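Evaluation of the Jeline Simulation Kit for a Small Automation Lab
Student project report, Dirkville
Prepared by Vanderleia Cordeiro
26 September 2018

1. Purpose

Our department wants to buy a teaching package for robot programming. I was asked to review the Jeline kit, sold by the company Dantas. The kit is software only: it gives the student a simulated arm, a gripper and a library of small tasks. The licence costs $690 per year and covers 60 student accounts. The other offer, from Cluvwood, is cheaper but its library has no tasks with transparent objects, so I did not test it further.

2. Method

I installed the kit in May on an ordinary computer of the lab. The installation took 145 minutes, mostly for the download of the models. After this I worked through the manual and chose one task for closer study: putting tennis balls into a clear upright cylinder. I chose it for the narrow tolerance – the tube is only a little wider than one ball, and the gripper must release the ball above the rim without touching the glass.

3. Observations

The task editor is easy to learn. Positions can be typed or dragged with the mouse, and the colour and size of every object can be changed. The manual is less good. In Chapter 3 the names of the menus do not agree with the program, and I lost some time there.

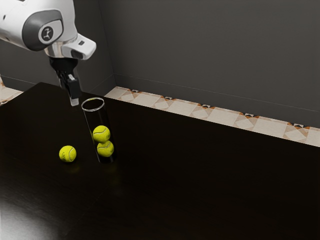
The rendering quality is better than I expected from the price. The glass stays readable against a dark table, and the reflections help the student to judge the depth. However, the camera view must be set again each time the program is opened, and I did not find how to save it.

4. Recommendation

I recommend the one-year licence, on condition that Dantas sends a corrected manual before the classes begin. I have also asked them if unused accounts can be carried over to the second year. Their answer has not arrived yet.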